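About Rurier

2nd January
By Noemí Varela

Quick page, rewriting it because the old one still said we sold phone cards. We don't. Haven't for ages.

Rurier is a small video game shop and a small game publisher, same door, same phone, two sets of books. Used and new games up front, consoles, PC boxes, strategy and role-playing mostly but whatever comes over the counter. In the back we put out our own games. Not many. Three so far, a fourth coming if Ruben ever stops moving the menus around.

Who we are

Eustaquio Rosales started the shop with a folding table at the Alvarado swap meet, selling off his own collection. Regretted half of it. Still tries to buy some of it back when it walks in. He does the buying and the trade-ins, so if you think you got a bad price, talk to him. He'll go through it with you line by line, bring a sandwich.

Ruben Groen does the programming. Came in to sell a stack of old flight sims and ended up fixing the register.

Brisa Salinas draws everything. Maps, unit portraits, box covers, the sign over the door. Also the tournament posters, also the price tags with the little dragons on.

Baltasar Riquelme, repairs. Disc drives, sticky buttons, dead save batteries, controllers that drift. Mornings only.

And me, Noemí. Orders, mail, the website, the part of the job where you call people back. I also write the manuals. Yes we still print manuals.

The games

Metow was the first. Turn-based, you run a river town and the river keeps moving. 33 maps in the box and a map editor that we thought no one would open, then players sent us so many that we had to set up a folder, then a second folder. Still on sale, still gets patches.

Metow: High Water came after. Add-on, needs the first game. New weather, barges, a longer campaign. If you bought the disc version and the barges won't load, email me, there's a fix and it takes a minute.

Drendumetti is the big one. Trading and exploration, hex map, up to six players, one game can run all weekend if your friends are stubborn. You pick a guild, send out caravans, go broke, borrow from somebody you shouldn't. The computer players cheat less then they used to. First printing was 800 copies and those are gone, second printing is in stock, only difference is the corrected tech chart (page with the salt mines, sorry about that).

The fourth doesn't have a name we agree on. Real time, smaller maps, short matches. Ruben wants it out by summer. Brisa laughed.

How the shop works

Trade-ins: cash or store credit, credit is always more. Bring the case if you have it. No case is fine, we pay less. We don't take burned discs or anything with someone else's library sticker on it.

Used games are tested before they go on the shelf. If one dies on you within 30 days bring it back with the receipt and we swap it or refund it. Opened new games, swap only, same title.

Preorders: small deposit, comes off the price, and you get it back if you change your mind before release. We hold your copy 30 days after it comes in. After that it goes on the shelf and Eustaquio gets grumpy.

Repairs: Baltasar looks first, tells you a price, you say yes or no. No charge for looking. Please take your memory card out. Please take the disc out too.

Mail orders: go out most working days. We ship our own games anywhere, used stuff only inside the US. Collector boxes get double-boxed, no extra charge, we've had enough crushed corners to last us.

Game nights

Open table in the evening after closing, check the door for which one. Bring your own laptop for Drendumetti or use one of ours, ours are slow. Beginners welcome and people do explain the rules, sometimes three of them at once. Save your game to a stick before you leave, the laptops get wiped.

Kids under 13 with a grown-up please.

Work with us

Not hiring right now. Playtesters always though, unpaid, you get a free copy and your name in the manual. Write to me and say what you play and on what kind of machine. Old slow machines especialy wanted. Bug reports go to Ruben, complaints about the bug reports go to me.

Schools and libraries, ask about Metow for classrooms, we do a cheaper license and I'll send the teacher notes along.

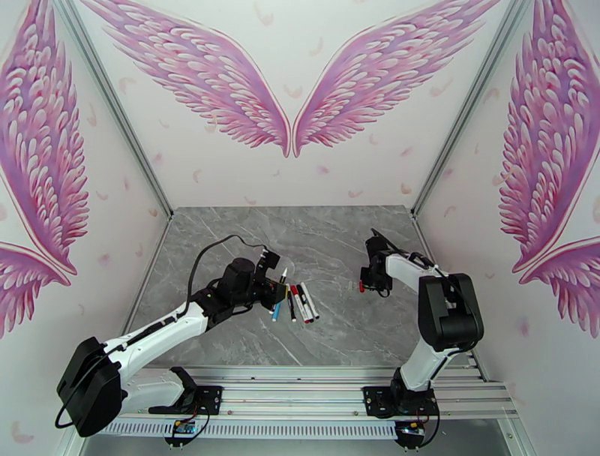
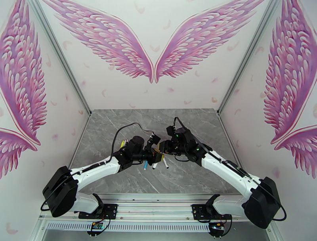
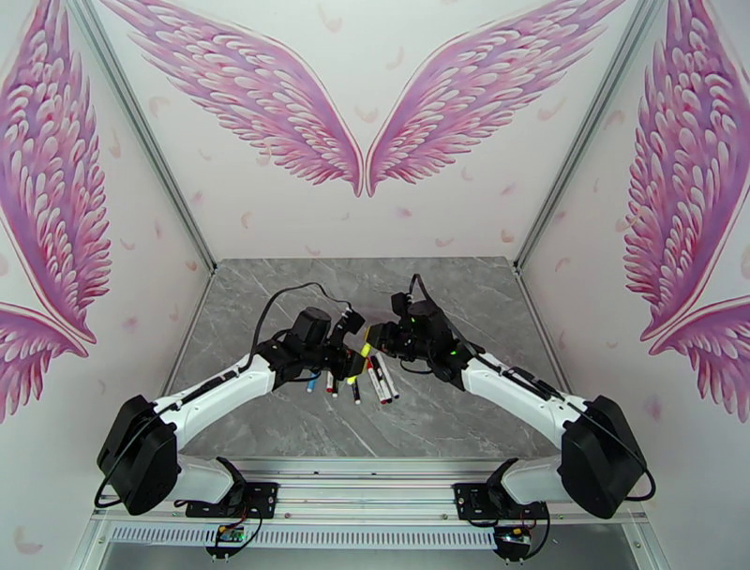
Two robot arms, gray marble-patterned surface, wings on the walls.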